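This site uses cookies to remember your settings. By continuing to browse you accept our use of cookies. OK

Print this page | E-mail this page

The Gaber board - your questions

I get a lot of mail about the Gaber, my tabletop practice board with all the buttons and switches on it, and I love getting it, but I do end up typing the same replies over and over. So I've put the usual ones on one page. If yours isn't covered, write to me anyway (Khadija, at the Clundura workshop address) and I'll add it the next time I tidy up.

How big is it?

The body is 313 mm long, 172 mm wide and 67 mm tall, and that's without the knob and the leads, which stick up a fair bit. I always tell people to leave space above it if it's going on a shelf. Caradog Gronow keeps his in a deep kitchen drawer and has to unplug the leads every single time, so learn from Caradog!

What kind of table should I put it on?

Anything flat that doesn't wobble. I like a plain white top, mostly so I can find a dropped screw without crawling around with a flashlight. Glass works but it's noisy - the board shifts a little when you hit the buttons hard, and you will hit the buttons hard. A thin rubber mat sorts that out. 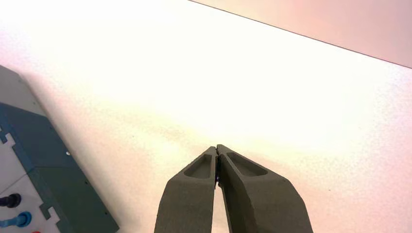

Can I leave it set up overnight?

I leave mine out for weeks at a time and it's been fine. Flip both toggles to off, unplug it at the wall, and throw a dish towel over it if your room is dusty. The one thing I'd avoid is a windowsill in full sun, where my first set of colored caps went chalky by September.

What do all the controls do?

Whatever you want them to, pretty much. The round arcade buttons are momentary, so they only count while you're pressing. The toggles stay where you leave them. The big green knob clicks from one numbered position to the next, and the little red and green buttons are usually wired as stop and start. The two small white ones at the back are spares. I use one for reset and I keep forgetting what I did with the other.

Why are the round buttons different colors?

So you can call them out! Most of the exercises in the booklet go "yellow, blue, yellow, red" and so on, and it's much easier to yell a color across a room than "second one from the left, no, my left." The red is a bit orange, I know. It was the cap my supplier had, and I've grown fond of it.
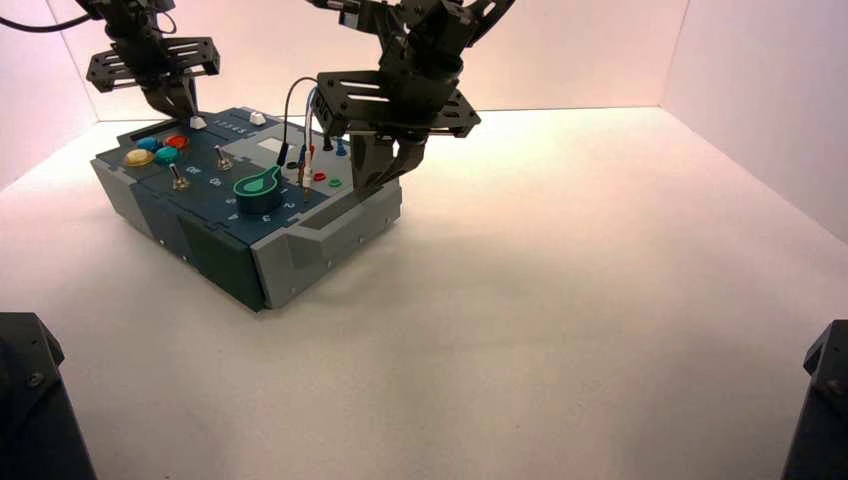 The Gaber with its test leads plugged in, big green knob toward the front.

Do the test leads come with it?

They do, with red, white and blue insulation. They push straight in from the top near the back corner, and they should stand up by themselves. If one leans over or feels loose, pull it out and push it back in firmly before you start suspecting the wiring. Please pull by the handle and leave the cable alone. Ademir Pimentel has repaired more yanked leads than either of us cares to remember.

The knob feels stiff. Is it broken?

Probably not. New ones are stiff for the first week or so, and then they loosen up very nicely. Turn it all the way up and all the way back a few times while you're on the phone. If it gets stuck between two numbers and stays there, send it back to me and I'll swap it.

Can I open it up?

Sure, it's your board. The screws are along the lower edges of the gray panels, and a small hand screwdriver is all you need. Don't use a power driver, you'll strip them in no time. Unplug everything first, and take a picture of the inside before you move a wire - future you will be grateful.

How do I clean it?

Barely damp cloth on the panels, dry paintbrush around the buttons. No kitchen spray, and nothing with alcohol anywhere near the white printing. Yasmine Saber wiped her ON and OFF labels clean away with hand sanitizer and now has them in marker pen, which looks pretty good, but still.

Is it OK for kids?

With a grown-up at the table, yes. I'd take the test leads out for anybody little, because the tips are pointy. My nephew doesn't miss them at all, he's only there for the arcade buttons.

Does the old Zekano booklet work with this one?

Most of it does. The knob exercises are the same, and so are the toggle ones. Skip the chapter on the slider, the Gaber doesn't have one, and swap "amber" for "yellow" wherever you see it. Caoimhe Gilmartin in Killdale marked up a copy with all the changes and I can e-mail you the pages if you ask.

Print this page | E-mail this page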